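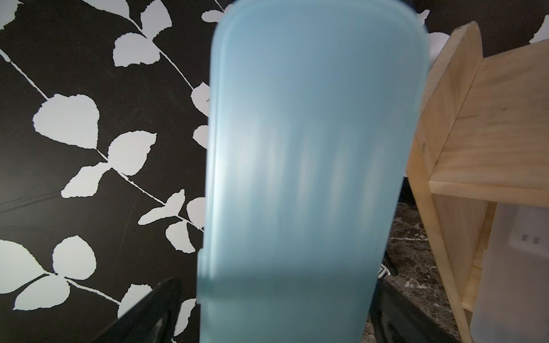 Shelf labels and what I got wrong

December 27, 2018

I relabelled the stationery cupboard at Ketach in October. The old scheme used one running number per item, up to 1714, with gaps wherever something had been withdrawn. Looking up a number meant opening the spreadsheet every time.

The new scheme is a category letter, a shelf number and a position. Labels are 35 mm wide, printed in black on white. Colour is left out of the code, as it changes with each order. 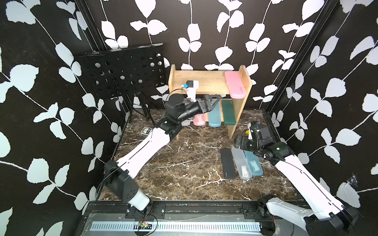
The remaining fault is in the position field. If an item moves, its code is wrong until someone reprints it. Trasent uses a fixed code and a separate location list, and I should have copied that. So far 828 labels are done and I will not be redoing them before spring.
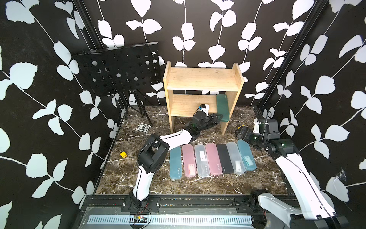 Pencil cases, in a row.

Removable adhesive lifts at the corners on painted metal. Permanent holds.

Print this page | E-mail this page

Contact | Copyright 2018 | Back to top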